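Bañuelos School, Room 33
Classroom safety checklist with comments, August

Completed before the start of term. Items marked FOLLOW UP need a reply from the school office.

1. Exits and walkways
Main door opens fully: YES
Route to door clear: YES
Exit map posted: NO
Comment: The old map shows the hallway before the Flerance wing was added. FOLLOW UP, request 2273.

2. Student seating
Chairs stable: NO
Comment: 4 chairs with loose back bolts. Tagged and moved to storage. Group work in the first week will need chairs from the library.
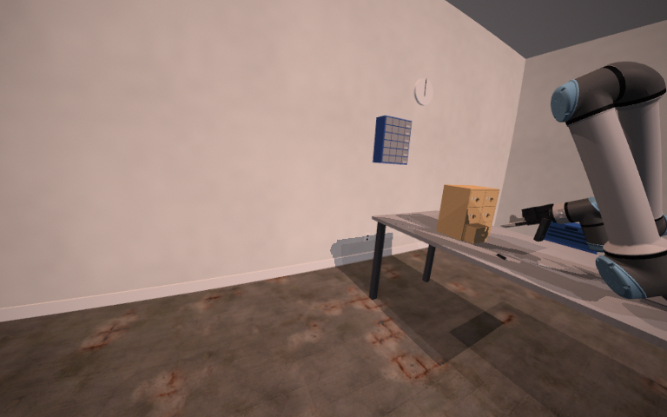 3. Learning corners
Reading rug lies flat: YES
Shelves fixed to wall: YES
Comment: Top shelf is too high for the younger group. Students are expected to fetch their own materials during project time, so move the Zeltine reading sets down one level.

4. Electrical
Outlet covers in place: YES
Extension cords in daily use: NO
Comment: None.

5. Hands-on supplies
Scissors counted in and out: YES
Glue and paint labeled: PARTLY
Comment: Two refill bottles have no label. Throw out if not claimed by the teaching team. Maximum bottle size for student use is 600 ml.

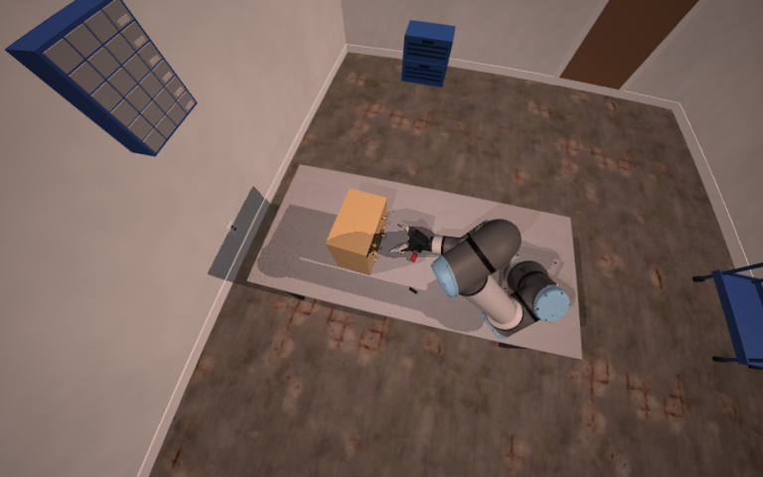
Table with arm, from above.

6. First aid
Kit sealed and in date: NO
Comment: Eye wash expired. Replacement to come from the Drelach campus store.

7. Student safety talk
Planned for first morning: YES
Comment: Students will write the room rules themselves after the talk. Send a copy to the office for the file.

Result: Open with conditions. Items 1, 2, 5 and 6 to be checked again.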